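Do you really need a jewellery organiser?

Every autumn the shops fill up with stackable trays and little velvet towers. The Vallia one has 9 drawers and I have yet to see why. I'm not convinced any of it beats an old sweet tin with something soft in the bottom.

My method is dull. Tip the lot out on the bed, on a cloth so small things don't roll off, and put rings in the tin first. Bracelets wait their turn.

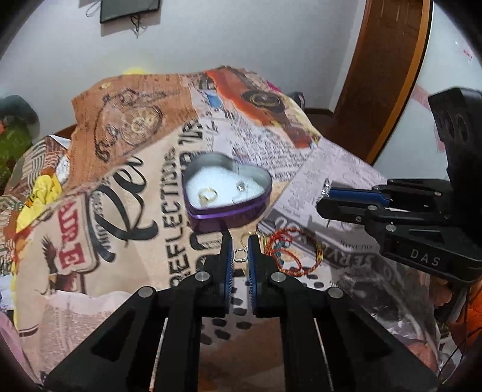 A gold-coloured ring and a small silver ring or earring in the heart tin, bracelets still in a heap.

Bracelets are where the tin idea gets shaky. Pile beads on top of rings and you'll be picking knots out by October. Give them a second tin, or a hook. As for those anti-tarnish paper squares, I tried Flellel's for 2 months and saw no difference at all.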